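Fixings, finishes and the cost of a bad thread: an interview with Harpreet Gagnon

Category: Workshop practice

Harpreet Gagnon has spent most of her working life deciding which screw goes where. She trained as a toolmaker in Carkton, moved into inspection, and now runs the fastener desk at Wong, a small supplier that sells to machine builders and repair shops across the county. Anil Alva went to see her at the firm's unit in Grilusville for this article. They talked for most of a morning about joints, coatings and the reasons assemblies come back loose.

The first subject was drawings. Gagnon reads a large number of them, and her main complaint is that the fixings are added last. "Somebody has worked out the plate, the bore, the tolerance on the bore, and then the note says M5 screws. No length, no grade, no head form. We ring them up and they say, well, whatever you have got." The trouble, she said, starts when whatever is on the shelf has a different property class from the one the designer had in mind. An 8.8 screw and a 12.9 screw of the same size look alike on the bench once the packet has gone in the bin.

Her own rule is to fix the clamping force first and work back. The joint needs a certain load to hold its faces together in service; the screw is chosen to supply that load without going near yield; the torque follows from the screw, the friction under the head and the friction in the thread. "People do it the other way round. They have a torque wrench that clicks at a number, so that is the number."

Friction takes up a large share of her time on the telephone. Only a small part of the effort put into a tightened screw ends up as stretch in the shank, and the remainder is spent under the head and in the thread. If the friction changes, the same torque gives a different load. Oil on the thread, a new plating or a different washer will each do it. Gagnon keeps a load cell on the bench at Wong and demonstrates this to apprentices with a dry screw and then an oiled one from the same box. She declined to give figures for the difference. "They will write it down and use it on something else."

Choosing a head

Socket heads are the default in machine work, and Gagnon has no quarrel with that. They need little room round the head, the key stays put at odd angles, and the cylindrical head drops into a counterbore. Her reservations concern the small sizes and the low-profile versions. A button head has a shallower socket and takes a smaller key than a cap head of the same thread. "It is a cover screw. It holds a cover on. I see them holding bearings." Customers choose them for appearance, round the socket at the first service and then order extractors.

She is stricter still about countersunk heads. The cone locates itself, so two countersunk screws in one part will argue with each other unless both holes are in exactly the right place. She allows them where nothing may stand proud of the surface and asks for a cap head everywhere else.

Keys wear too. The shop throws them out or grinds the ends back once the corners have gone, and the box by the vice is checked on the first working day of each month. Ball-ended keys are kept for running screws in and are not used for final tightening.

Threads in soft metal

Alva asked about aluminium, which accounts for most of the returns Gagnon sees. A steel screw in a tapped aluminium hole is sound enough if the engagement is long enough, and she works to twice the diameter where the part allows it. The damage is done by repeated removal. Each cycle takes a little from the flanks, and a hole that was good in April may pull out by the winter.

Her answer is a wire thread insert from the start, at least on anything that will be opened for service. The insert needs its own tap and a slightly larger drill, and the tang has to be broken off and accounted for. Tiltent, a maker of adjustable drawing tables and one of the firm's older customers, changed to inserts on its hinge blocks after a batch of 36 tables came back with stripped holes. The repair used 500 inserts, including spares. "It cost them more in carriage than in parts," Gagnon said. 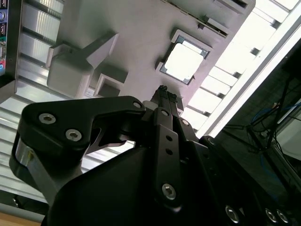 Black finishes and bright ones

Customers often ask for black fixings to go with black parts, and Gagnon's first question is what they mean by black. On a steel screw it is usually a thin oxide with oil over it, which offers little protection once the oil has gone. On an aluminium part it is generally dyed anodising, a hard layer grown from the metal itself. The two may match on the day of assembly and drift apart afterwards.

She is content to see bright screws in dark parts. Stainless or zinc-plated heads are easy to find at service, and a witness mark in paint shows up well across the joint. Stainless has its own difficulty in that it is softer than most people expect and likes to seize in a stainless nut. She specifies an anti-seize paste and a slow hand, and does not allow a power driver near it.

Anodising also changes dimensions. Part of the layer grows outward, so a fine thread that was gauged before treatment can be tight after it. Gagnon asks for threaded holes to be masked or for the tap size to allow for the build-up. Running a tap through afterwards is quick, but it takes the coating off the flanks and leaves bare metal beneath a dissimilar screw.

Keeping them tight

On locking methods she was brief. Split washers are no longer stocked at the desk except by special order. "A spring washer under a hard screw is flat long before you reach the load. After that it is a washer with a gap in it." For small screws she recommends a medium-strength threadlocker on clean, dry threads, with the full curing time observed. For larger joints under vibration she prefers wedge-locking washers, and before either of those a longer screw, which stretches further for the same load and so loses less of it when the faces bed in.

Bedding in is the reason she wants joints checked after the first day's running. Paint is the usual cause. A painted face under a screw head will creep, and she has measured joints that lost nearly 65 per cent of their load with nobody having touched them. The cure is a masked ring of bare metal beneath the head, which has to be on the drawing or the paint shop will not do it.

Stock and labels

The desk carries 331 lines. Gagnon would like fewer, and goes through the list with the buyer to find lengths that could be merged. Opened packets are not put back on the shelf unless the batch label is still attached, and loose screws found on the floor go to scrap whatever their condition.

Asked what she would change in the way fixings are taught, she went back to drawings. She would have each student tighten a screw until it broke, then a second one to the load where it began to yield, and record both before being allowed to write a torque on anything. "It takes ten minutes and a box of screws. We would give them the screws."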